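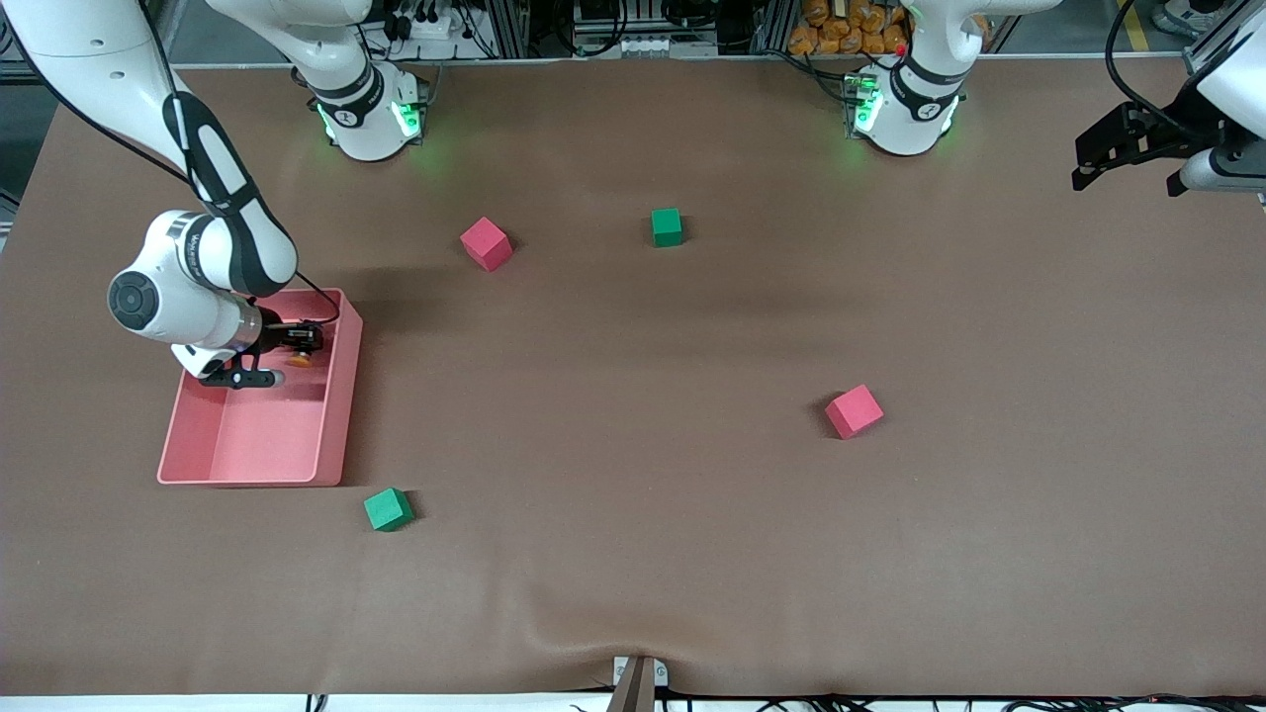 Koddale Seed Library
Progress report to the Tkachuk Fund, second half of the grant year
2020-12-31

Dear all,

The grant agreement asks us to report on outputs, outcomes and learning. We have plenty of the first, some of the second, and more of the third than we would have chosen.

Outputs
We mailed 1,243 seed packets between July and the close of the year, against a target of 200 for the same period. The target was set when we thought people would come to the branch and pick packets out of a drawer. The branch closed, the drawer stayed shut, and half the county took up gardening. Your postage line was gone by the second week of August. We moved money over from the "public events" line, which had become available.

Beans and lettuce went first. We still hold a very good supply of salsify.

Returns
Borrowers are asked to save seed from what they grow and send some back. So far 80 have done so. Most of the envelopes were labeled. One said "squash, probably," and has been shelved under that name until we can grow it out. Another contained birdseed and a thank-you note, and we have kept the note.

Germination tests
We tested 21 varieties on damp paper towels, ten seeds to a towel. The Kelau pole bean came up ten for ten. The donated onion seed came up zero for ten, twice, and has been retired. The parsnips are being given one more chance, against the advice of everyone who has ever grown parsnips.

Catalog
The old catalog was a spreadsheet with four spellings of "zucchini." We have moved it into Jovar, which allows one. The move took nine weeks longer than the work plan said, partly because the work plan was written by people who had not opened the spreadsheet. Borrowers can now search by sowing month, days to harvest and height.

Spending
We are within budget overall and within budget on almost no single line. The revised table is attached. The cold storage cabinet came in under its quote, and we would like to put the difference toward stamps.

Next period
Packing for spring starts in January. We plan to reprint the seed-saving leaflet with a larger section on squash, which cross with each other freely and do not tell the gardener. We also ask to replace the 200-packet target with something less flattering to us. A figure is proposed in the attached table.

The next report will follow on the usual schedule, with parsnip results.

Koddale Seed Library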